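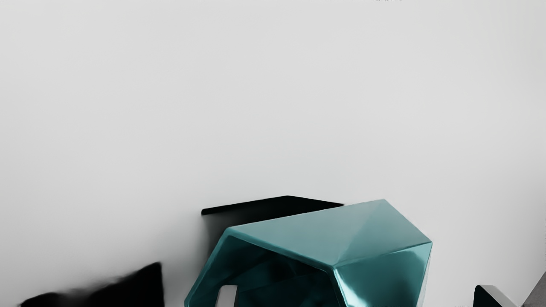 Vlastimil Krajčí

Notes on matching a discontinued teal. I spent most of April on this and people keep asking for the procedure, so it goes in one thread. Long. Mute as needed.

The job: touch up and partly respray a batch of Pultetti side tables from a hotel lobby in Grurkov. The maker dropped the color years ago. The formula is not on file anywhere I could find, and the paint code on the underside labels refers to a fan deck that was pulped.

First point. A color name is worthless. "Teal" at one supplier is a dirty green at the next and a clean blue at the third. If a client gives you a name, ask for a part.

Second point. A photo of the part is also worthless for matching. White balance, exposure and the screen all move the color, and each moves it in a different direction. I need the object on the bench.

Ask for a part that has been out of the light. On these it was the inside of a mounting bracket. Measure that for the original color, then measure the outside for the color it has become. You need to know which of the two the client wants. They will not have thought about it.

The client in this case wanted it to match the neighbors in the lobby, meaning the faded color. Get this in writing before mixing anything.

Cleaning before measurement. Wash with a mild detergent, rinse with clean water, dry with lint-free cloth, leave it overnight. Furniture polish leaves a film that fills fine scratches and reads darker than the paint under it.

I skipped the overnight wait on the first panel and had to throw out the readings. Solvent was still coming out of the finish and the gloss numbers drifted all morning.

Instruments. For solid colors a sphere instrument is enough. For anything with metallic flake or pearl you need a multi-angle reader. The color changes with the angle of view, and one reading gives you one slice of it.

Painters call this flop. Look at a metallic panel face-on, then tip it away from you. If it goes dark, it has strong flop. Coarse flake lying flat in the film gives more of it. Flake standing at random angles gives less.

So a match on flake size and flake color can still fail if the flake lies differently. Lay is controlled by how you spray: how wet the coat goes on, the distance, the air pressure, how fast the thinner leaves.

Practical result: the person who sprays the test card should be the person who sprays the job, with the same gun, on the same kind of day. I have seen a good formula rejected on account of a different air cap.

Take readings in several spots and average them. We took 16 per panel. Discard any that land on a chip or a repair. Do not discard one just for being inconvenient.

One panel had an older repair that was invisible to me under the shop lights and obvious in the data. A third of its readings sat in their own little cluster. Under a side light you could then find the edge of it with a fingernail.

Pigments. Two common routes to a teal: phthalo blue and phthalo green together with a little black, or phthalo green with a violet to pull it over. Either will get you to the same reading under one lamp.

They will part company under another lamp. This is metamerism. Two paints reflect different mixes of light, and under one source the eye happens to add them up to the same answer. Change the source and the sum changes.

Teals are bad for it. So are grays and browns, anything built from several strong pigments working against each other.

The only real cure is using the same pigments as the original. The curve from the instrument helps here. Overlay your curve on the target curve. If they cross back and forth several times, you have a metameric pair, whatever the difference number says.

Tonirby sent a first formula in the violet family. The difference number was very good. The curves crossed all over the place. I sprayed it out anyway to see, and by the lobby window it was fine, and under the reception lights it went purple.

Tonirby's second formula dropped the violet and went to blue plus green plus a touch of carbon black. Slightly worse number, much better curve. We went ahead with that one.

Always check in at least 3 lights: daylight, whatever is fitted in the building, and one warm lamp. If the building has mixed lamps (they all do now, bulbs get replaced one at a time), check under each kind.

Test cards. Use the same substrate if you can. Paint over steel and paint over white card look different until the film is thick enough to hide completely, and transparent pigments like the phthalos take a lot of film to hide.

Get black-and-white contrast cards. Spray until you can no longer see the boundary, then count the coats. That number goes on the job sheet. Anyone who stops a coat early will be off color, and will blame the formula.

Primer color matters for the same reason. We used a mid gray. Over white primer this formula came up too bright at full coverage by any sensible definition of full coverage.

Now clear coat. Clear makes everything look darker and more saturated. Never judge a base coat dry and uncleared. Wiping it with a damp cloth gives a hint of the final color and nothing more.

Gloss has to be matched separately. Two panels with identical color and different gloss will be reported to you as "wrong color." Every time. Put a gloss meter on both before you touch the tint.

Flat faces with hard edges between them are the worst case for all this. Each face catches a different part of the room, so you get several angles of view at once on one piece, and any error in flop shows as one face being off while its neighbor looks right.

Paint also pulls back from a sharp edge as it dries. The film is thinnest exactly where the eye goes. Put a light pass along the creases first, let it flash, then spray the faces. Do not try to load the edge in one wet pass. It runs.

Masking along a crease is the sensible way to do a partial respray on this sort of shape. The break in plane hides a small difference that would be plain across a flat field. Clear the whole piece afterward so there is no clear edge to feel.

Room color gets into it as well. A glossy piece picks up whatever is next to it. I approve samples in front of a plain pale wall and I wear a gray shop coat. I once chased a red cast for an hour that was coming off my own sweater.

Record keeping. Write down batch numbers for each tint, thinner grade, gun setup, air pressure, temperature, humidity, coat count and flash time. I file by job, ours was 224, and a sprayed card goes in the envelope with the sheet.

Store the card in the dark. Put a second one on the office window sill. In a year you will know how the color ages, and you will be glad of it when the touch-up call comes.

Quantities. Mix everything you need in one go, plus enough for touch-ups. Splitting a job across 2 mixes is asking for trouble even with good scales. If you have to, pour both into one drum and stir before you use either.

Someone asked about the Bozsik handheld reader. I borrowed one for a day. Repeatable on solids. On the metallics it read only a single angle, so I went back to the bench unit. For house paint I would not hesitate.

Someone else asked about tolerance. Agree on it before you start, with a physical sample on each side: this light is acceptable, this dark is acceptable. A number in a contract settles nothing when two people are standing in a lobby looking at a table.

On the respray itself: first delivery went back on a Tuesday, before the lobby lights came on, and was signed for in daylight. I went back in the evening and checked it under the reception lights myself. Small difference on one leg, inside the agreed samples. Left it.

Formula will not be posted. It is tied to that tint range and to one gun, and copied into another system it would give you a different teal.

Correction to the post on primer: mid gray was for the steel frames. The wood parts had a sealer under it first. The sealer had to be sanded dull or the gray lifted at the corners.

Replies are open until I get tired of them. Questions on powder coat should go to somebody who does powder coat.

Print this page | E-mail this thread

Filed under: Finishes, Color Matching, Shop Notes

Contact | Copyright Vlastimil Krajčí | Back to top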